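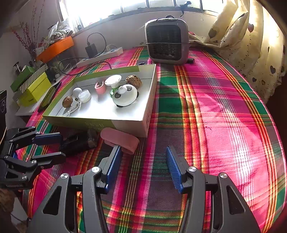
Ilmont small items sorting: progress report to Hitico
2026-01-21
Prepared by Rūta Mets

Summary

Work on the household small items strand has continued through the period covered by this report. The table in the back room is now set up for daily use and the first sorting passes have been made. Spending is within the grant. Two points need a decision from Hitico and are set out at the end.

The table

We use one table for all the sorting. It is covered with a plaid cloth in pink, green, red, orange and dark purple, which goes right over the surface. An open white box with a green-trimmed rim stands in the middle and takes whatever is being handled in that pass. Other things stay on the cloth until they are wanted. The heater stands behind the box, with the power strip to the left of it.

We tried a plain white cloth first and went back to the plaid. White and clear items were hard to pick out against the plain one, and the homes we are supposed to be learning from do not have plain white tables.

Contents of the box

The agreement asked for a mix of shapes and surfaces that a family might find in a drawer or on a shelf. The present mix includes walnuts, a clear round container, a white cable, a small pink cup-shaped piece, a white round piece with a flat lid on a green base, and a white and green toy that looks like a panda. A pink rounded item is kept outside the box on the cloth. Green and yellow-green boxes are kept along the wall on the left.

The cable gives the most trouble. It tangles with whatever is next to it and has to be dealt with before anything underneath can be moved. Sombat Mahawong has suggested taking it out first in every pass. We have adopted this and written it into the working notes. The walnuts roll, and are now put in last.

Work done

We planned 87 passes for the period and completed all of them. In each pass the items go into the box, come out again and are returned to their places on the cloth. Of these, 43 were done with the items in a fixed order and the rest in whatever order suited the person at the table. The fixed order is slower but gives a clearer record. Each pass is written up on a single sheet, giving the start and finish times and anything dropped or put in the wrong place.

The sheets were checked against the log by Sombat. Several had no finish time and were corrected the same day. We have changed the layout so that the finish time is at the top, next to the start time.

A second set of items was ordered from Sakalauskas. Part of it has come. The remainder is mostly small lidded containers and will be added when it is complete, so that the mix changes once only.

Room and equipment

The room is cold in the mornings and the heater is needed for the first part of the day. The power strip is fully adequate for the present load. Leads crossing the cloth do get in the way, and we would like to run them behind the table instead. This needs a longer strip.

Spending

Spending to date is 2,087 euros, mainly on items, the cloths and room hire. There is no overspend on any line. Receipts are held at the Irkesier office and can be sent on request.

Next period

Passes will continue with the present items until the second set is complete. We then plan a further 30 passes with the mixed set, and expect to send the final sheets in May.

Decisions needed

1. Whether the longer power strip can be charged to the equipment line.
2. Whether Hitico wants the free-order sheets typed up, or whether scanned copies will do.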